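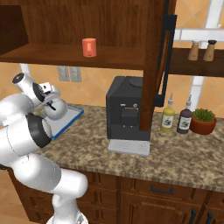 Raters and re-runners wanted for a study of simulated kitchens

14 shares | 3 comments

We are looking for people who don't believe robot papers. Six paid places are open on a project that checks whether a robot policy that scores well in a rendered kitchen is good at kitchens, or just good at that one.

Some background. Last October our group finished a set of 800 trials with a policy called Elura, which was trained entirely in simulation on tasks like lifting a cup down from a shelf or setting something in a tray. The success rate came out at 78 percent. People were pleased. A slide got made. I was asked to write the paragraph about "household readiness" and I couldn't do it, and this call is what came out of that argument.

My trouble with the number is easy to explain. A trial counted as a success if the simulator's own checker said so, and the checker only looks at where the object ended up. A cup that gets shoved through a bottle on its way to the right spot passes. So does a cup that lands at a tilt and happens to stop inside the allowed zone. I watched 19 of the passing trials with a colleague and we disagreed with the checker on more of them than I am willing to put in an ad. Nineteen is a tiny sample and we picked them badly, so I'm not claiming anything from it. I want it done properly by people who had no hand in the training.

The scenes bother me too. They look nice. Granite, tiles, a potted succulent, a coffee machine, everything lit evenly and spaced out along the counter. My own counter has never looked like that for longer than ten minutes. If the policy falls apart when you move the plant or dim the light, we should know that before anybody quotes the 78 again.

What you would do

Raters (four places). You watch recorded runs and mark each one as done, partly done or not done, using a two-page guide. You also note anything the arm touched that it had no business touching. You will not be told which policy made which run. Each run is seen by at least two raters, and you don't get to talk to the other one until both sheets are in. It is slow work and after an hour it is dull. We cap it at two hours a day.

Re-runners (two places). You take our scene files and the Elura weights and try to get our results again on your own machine, then break them. Swap the objects, shift the camera, change the start pose of the arm. We have 898 altered scenes ready to go through a tool called Stokutard, which does the swapping, but I would much prefer you also make some we didn't think of. You need to be comfortable with Python and with reading other people's bad comments. Some of those comments are mine.

Who should apply

For the rater job you need decent eyesight (glasses are fine), a computer with a normal-sized screen, and patience. You don't need to know anything about robots. In some ways I'd like it better if you didn't, as people in the field tend to forgive a gripper for things a person would get told off for.

For the re-runner job, some experience with any physics simulator. A degree is not required. A short note about a time you failed to reproduce something, and what you did next, will count for more with me than a publication list.

Please don't apply if you work on Elura or on Rai, the older policy we are using as the comparison. Anyone who has been paid by Zeveck in the past two years is out as well - they supplied the scenes and have been perfectly decent about this, but they would like the number to hold up.

What you get

Both jobs are paid by the hour at the project rate, remote, for eight weeks. Training time is paid too. Re-runners are named as authors if they want to be. Raters are thanked by name unless they ask us to leave it out.

We have agreed in writing to publish whatever comes back, with every rating sheet attached. If the 78 stands, I'll say so and write the paragraph I refused to write. I don't expect to, but I've been wrong about robots in both directions.

How to apply

Write to Jozefína Sýkora, evaluation lead, through the project contact form, and put "rater" or "re-runner" in the subject line. One page is plenty. Raters will be sent five practice runs to mark. There is no pass score, we just want to see how you explain your marks.

Applications close 19/12/2025.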